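We use cookies to remember your settings and count visits. By staying on this page you agree to this. Manage preferences.

Setting Up Your Venex Home Label and Inventory Kit
Section 4: Getting the workshop sorted and labeled
By Idun Ekström
Updated July
11 min read

If you've been following along, your label printer is charged, the roll is in, and you've printed the little test strip with the star on it. Good! Stick the test strip on the lid of the printer, by the way. It shows you how dark a good print should be, and later on when your labels start looking pale you'll have something to hold them up against.

This section covers the part I like best, which is going from a printer that works to a workshop where you can find the 3 mm drill bit without swearing. I've set this kit up in my own garage, in my sister's sewing room and in the back of a bike shop, and I did it wrong the first two times, so you're getting the benefit of that.

Before you start

You'll need the printer, one full roll of the 12 mm white tape, a soft cloth, some rubbing alcohol, a pencil, and a free afternoon. I'd also have a spare roll handy. You'll want the Skonum app open on your phone and signed in (see Section 2 if you skipped it, I know some of you skipped it).

Note: The app works without a signal once you're signed in, so a basement or a metal shed is fine. It will catch up when you're back in the house.

4.1 Make your zones

A zone is just a part of the room with a name. The app wants at least one before it'll let you add anything else, and this is where most folks rush.

1. Stand in the doorway and look at the room as it is now. Don't move anything yet.
2. Pick out the big areas. In my garage they were the bench, the tall shelves, the wall with the hooks, and the floor under the window.
3. In the app, tap Places, then the plus sign, then New zone.
4. Type a short name. BENCH is better than MAIN WORKBENCH BY DOOR. You'll be printing this name a lot and short names save tape.
5. Choose a color. The color only shows in the app, so pick whatever you like.
6. Tap Save and do the next one.

Tip: Four or five zones is plenty for a one-car garage. I started with eleven and spent a whole evening merging them back together.

Caution: You can rename a zone any time, but if you delete one, everything stored in it goes to a pile called Unplaced. Nothing is lost, but you'll have to put each item back by hand. I did this with the tall shelves. It was a long night.

4.2 Number your containers

Now we get to the bins, drawers, jars, trays, and whatever else you keep stuff in. The kit calls all of these containers and gives each one a code, like B-03 for the third container in BENCH.

1. Put your empty containers out on a big clear surface, all facing the same way. If they're already full, do them one shelf at a time.
2. Wipe the spot where the label will go with a little alcohol on the cloth. Let it dry all the way.
3. In the app, open the zone and tap Add containers.
4. Enter how many you want. I'd go for no more than 17 in one batch, as the printer gets warm on long runs and takes a rest on its own, and you'll think it's broken.
5. Tap Print. The labels come out in one strip with a cut line between each.
6. Snip them apart with ordinary scissors.
7. Stick each label on, starting from one end and pressing as you go – a fingernail works, a credit card works better.

Note: Put every label in the same place on every container. Lower left, front, is what I use. It sounds fussy, but your eyes learn where to look and you stop reading every single one.

Caution: Oily plastic will not hold a label. If your bins came from the bottom of a tool chest, wash them with dish soap first and give them overnight to dry.

What about open shelves with no bins at all? You can treat a stretch of shelf as a container. Print the code and put it on the front edge of the board. My friend Folke Strömberg does his whole lumber rack this way and he swears by it, though he also writes the codes on the wood with a carpenter's pencil, so he's wearing a belt and suspenders there.

4.3 Put things in (on the phone and for real)

This is the long part, so put some music on.

1. Take one container. Tip everything out.
2. Throw away what's broken. Be a bit hard on yourself!
3. Put back only what belongs together. Wood screws with wood screws, sanding stuff with sanding stuff.
4. Scan the label with the app. You'll hear a short chirp.
5. Tap Add item and type what it is in the words you'd use when hunting for it. If you call it a "twisty thing," type twisty thing. Search looks for your words and doesn't care what the catalog says.
6. Add an amount if it's useful. I do it for sandpaper and glue sticks and leave it blank for nails.
7. Tap Done and put the container back in its zone.

Tip: You can give one item several names, with a comma between them. Mine has "allen key, hex key, the bent ones" and all three of them find it.

Note: The free plan holds 1,266 items across all your zones. That's a lot more than it sounds, as a jar of mixed washers counts as one item. If you do fill it up, the app tells you on the home screen and stops taking new items until you clear some out or change plans. Everything already in there stays searchable.

4.4 Trays and shallow holders

Shallow trays need their own few lines here, as the front edge is often too low for the 12 mm tape. You've got two choices. Either switch to the 6 mm tape (sold separately, look for the Strand roll in the accessories list) or put the label flat inside, on the bottom, where you'll see it when the tray's empty. I do both for the ones I use most.

1. If you're switching tape, turn the printer off first.
2. Open the side door, lift the wide roll out, and drop the narrow one in with the arrow pointing at the cutter.
3. Close the door until it clicks, then turn the printer on.
4. In the app, go to Printer, then Tape width, and pick 6 mm. It won't notice by itself.
5. Print one label and check that the text isn't chopped off at the top.

Give a set of matching trays their codes in one go, lined up in a row, so the numbers follow the order you'll keep them in.
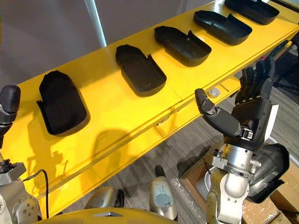 Page 31

Caution: Glossy white labels show up very well on dark trays. Clear tape with black print doesn't show up at all, and I've got half a roll of proof stuck in my trash can. If all you have is clear tape, put a strip of white under it.

If your trays are going to be stacked, label the short end. The bottom of a tray is no good to you once there's another one sitting in it.

4.5 Test your setup

Before you call it a day, try it out on somebody. This is the best way I know to find the weak spots.

1. Ask someone in the house to find three things using only the app. Don't help.
2. Watch what they type. If they type a word that comes up empty, add that word to the item.
3. Ask them to put the three things back.
4. Check that they ended up in the right place.

My brother-in-law looked for "pliers" and got nothing, as I'd put every pair in under its fancy name. Fixed in a minute, but I'd never have caught it alone.

4.6 When something goes wrong

The printer chirps twice and stops. The door isn't shut. Push until it clicks.

The labels come out blank. The roll is in backward. The shiny side faces you as it comes out of the slot.

The print is pale or has a white line through it. Dust on the print head. Turn the printer off, let it cool for ten minutes, and wipe the dark bar inside with a cotton swab and a drop of alcohol. Compare with your star strip.

The label scans as the wrong container. Two labels got swapped when you cut them apart. Scan both, peel both, trade them over. If they tear, tap Reprint and the old code carries on working.

Error 1718 on the phone. The app and printer have lost each other. Turn Bluetooth off and on again, and stand closer. If that doesn't do it, remove the printer under Printer, then Paired, and go back to step 1 in Section 2.

Error 1791. The battery is too low to run the cutter. Plug it in – you can carry on printing while it charges, just a little slower.

The label peels at the corners after a few weeks. Usually a dirty surface, sometimes a cold garage. Tape goes on best at normal room temperature, so bring the bins inside for the sticking part if it's chilly out. For metal toolboxes and anything that lives outdoors, use the Irkaris heavy-duty roll. It costs more and it's a pain to remove, so be sure about where you put it.

4.7 Keeping it going

I do a ten-minute round with a cup of coffee when the garage starts to annoy me. Open the app, tap Not seen lately, and it lists anything you haven't scanned in six months. Some of it gets moved to a higher shelf and some of it goes in the giveaway box. Remember to tap Remove when something leaves the house, or you'll be hunting for a heat gun that now lives with your neighbor.

Note: Back up your list after any big change. Settings, then Backup, then Send to email. The file opens in any spreadsheet program.

Next up is Section 5, sharing your list with other people in the house, including how to let the kids search without letting them rename all the zones after dinosaurs.

Want the tape care sheet and new how-tos by email? Sign up for our newsletter. You can unsubscribe at any time.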